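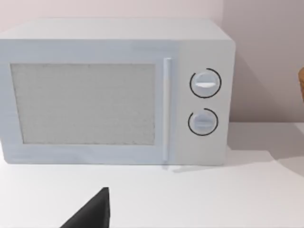
A white microwave on a white worktop.

Bring back the dial

My mother's microwave had two dials. One set the power and the other set the time. When it finished it made a single ping and the light went off. She bought it before I left school and it was still working when we cleared her kitchen in October.

I took it home, mainly because I could not bring myself to put it in the skip. It sat next to my own, a Beter with a flat panel and 14 touch buttons, and for a week I had both plugged in. By the end of that week I had stopped using mine. I have been thinking about why, and I have come to the view that the makers of household goods have spent twenty years moving in the wrong direction.

My argument is simple. A thing you use every day, for a minute or two, while thinking about something else, should be workable by hand and without looking. A dial does this. You turn it, you feel how far it has gone, and if you have gone too far you turn it back. A touch panel asks you to find the right spot, press it, check that it has heard you, and press again. It is a small amount of extra effort, but you pay it every time.

The usual reply is that panels allow more choice. My Beter has settings for popcorn, fish, frozen vegetables and something called Soft Start. I have owned it for six years and I have used the one that adds thirty seconds. I asked the people I work with and most of them said the same. We are buying a long list of functions and living on the shortest one.

The second reply is cost. I accept that a flat panel is probably cheaper to make than a set of moving parts, and that it is easier to wipe. The wiping matters to people with small children. But cheaper to make has not meant cheaper to own. When the panel on my washing machine, a Plalance, stopped responding, the drum, motor and pump were all fine. The repair shop told me the board was no longer supplied. A machine that could still wash clothes went to the tip because it could no longer be told to.

There is also the matter of who gets left out. My uncle has poor sight. He can manage his old cooker because he knows where the knobs are and which way they point. When his housing association refitted the kitchens in his block, he was given a hob with a black glass surface and no raised marks at all. He now eats a lot of sandwiches. Someone stuck rubber dots on the glass for him, and they helped until they came off with the cleaning.
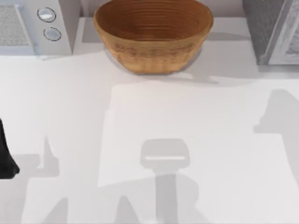 What the shops could do

I do not think any of this needs a law, at least to begin with. It needs shops to say plainly what they are selling. When I looked on the Stivavton website last month for a kitchen appliance with real knobs, there was no way to search for one. I could sort by colour, by finish, by whether it would talk to my phone. I could not sort by how it is operated, and that seems to me the first thing a buyer would want to know.

A label would do it: manual controls, or touch controls. Next to that, I would like to see how many years the maker promises to keep parts. Ratanaporn, a small firm that sells rice cookers with one switch, already prints a figure of 10 years on the box. I bought one partly for that reason. It has one job and I have not yet opened the instructions.

Some readers will say I am simply getting old, and there is some truth in it. I learned on dials, so dials feel natural to me. But my daughter is nineteen and grew up with screens, and she uses her grandmother's microwave too. She said it was quicker. She did not offer a theory.

I have nothing against screens where they help. I would not want a telephone exchange back, or a paper map in a strange city after dark. Heating soup is a different sort of task, and it was solved a long time ago. I would like to be able to buy the solution new, from an ordinary shop, at an ordinary price. At the moment the best place to find one is a house clearance, and the supply of those machines is only going to shrink.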